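# Chapter 6: Laying a Place

When Eleri Beddoe and I began planning this book, we had a long and friendly argument about where the chapter on table setting ought to go. She wanted it at the very front, before any cooking at all, and I wanted it near the end, after the puddings, where my own old schoolbook had put it. We met in the middle, as you see, and I have come round to thinking she was mostly right. You have already learned to make a plain broth, a pot of rice and a dish of noodles, and by now you will have noticed that a good bowl of soup can be made quite miserable by having nowhere sensible to put the spoon.

A place setting is simply everything one person needs in order to eat one meal. It may be very grand, with more forks than anybody knows what to do with, or it may be a bowl and a spoon on a tray carried up to somebody in bed with a cold. Both have been thought about by the person who laid them (or they ought to have been!), and the thinking is what this chapter is really for.

We shall begin with a small setting, the kind you might lay for a single helping of noodles in broth: a tray, a pair of chopsticks, a bowl, a plate to go under it and a spoon. It is a lovely one to learn on, as there is so little of it, and every piece has to earn its keep. My students at Sayce used to ask why we bothered with the plate, when the bowl would stand up perfectly well on its own. I would send them off to carry a full bowl of hot broth the length of the room without one, and they generally came back converted, and in need of a cloth.

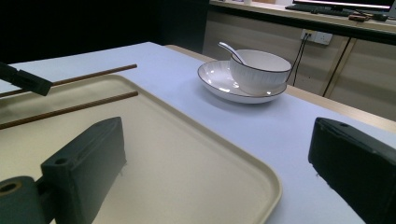 The plate under a bowl does several jobs at once. It catches the drips, it gives you a cool edge to hold, and it offers a resting place for a spoon once the soup is finished – though plenty of people are happier leaving the spoon in the bowl while they are still eating, and I am one of them. A wide, shallow plate is best. If the sides are steep the bowl sits down in it like an egg in an eggcup, and you will have a dreadful time getting your fingers underneath.

Chopsticks want to lie side by side, pointing the same way, somewhere the hand can find them without hunting. At a formal table they would have a little rest of their own to keep the tips off the cloth. At home, many families lay them across a tray or on a folded napkin, and customs vary a good deal from one country to the next, and indeed from one household to the next, so if you are a guest the kindest thing is to look at what your host does and follow along. The one habit I would ask you never to pick up is standing them upright in a bowl of rice, which in several places is connected with funerals and will upset people.

As for the tray, choose one with a raised rim if you can. It needn't be much of a rim, just enough to stop a spoon skating off when you turn a corner. Put the heaviest thing near the middle, keep the light things where you can see them, and look where you are walking and never mind the soup. It will slop less if you aren't staring at it, I promise.

## Before you start

You will need one tray for each pair of students, along with a bowl, a plate, a spoon and chopsticks. Please use water in place of broth for the first exercise. The whole of it should take 50 minutes, and that includes wiping down, which I'm afraid does count as part of the lesson.

Work through Exercise 6.1 with your partner, one laying and one sitting, then change over. The person sitting should try to eat an imaginary meal from beginning to end and say out loud whenever a hand has to cross over something or reach too far. Write these remarks in your notebook, as you will want them again in Chapter 9, where we lay a table for a whole family.

*Eleri Meredith*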